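Week 4 notes: permutations, or why order matters so much

OK, so last time we counted choices where order didn't matter (pizza toppings, remember?). This week order is everything, and I promise it's more fun than the textbook makes it look.

Start with a row of books. If I have 4 different books, I get 4 picks for the first spot, then 3 for the next, then 2, then whatever is left. Multiply those and you get 24. We write that as 4! and say "four factorial", and yes, I will keep shouting it in class.

Now a permutation is really just a shuffle that you can do again and again. Do one shuffle, then another, and the result is a third shuffle. Swap the order you did them in and you'll often land somewhere different! Try it with three cards on your desk before you read on.
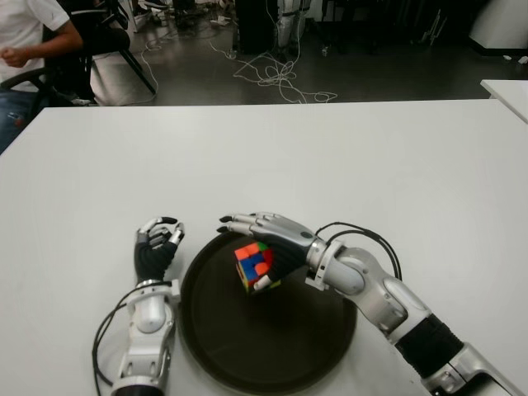 Every shuffle can also be undone. If you did A and then B, you undo B first and then A, same as taking off your shoes before your socks. I lost marks on this as a student in Castbridge and I'm still a bit sore about it.

For the homework, do the first page of the Ishida sheet and skip the starred problem unless you're curious. Write your shuffles in two rows, top for where things start and bottom for where they go. Please don't hand me bare answers, I want to see the steps (messy is fine). We'll get to cycles next week, so bring the cards back.

Filed under: Counting & Chance | Class Handouts

Brarkudbridge Evening Math | Contact | © 2018 | Back to top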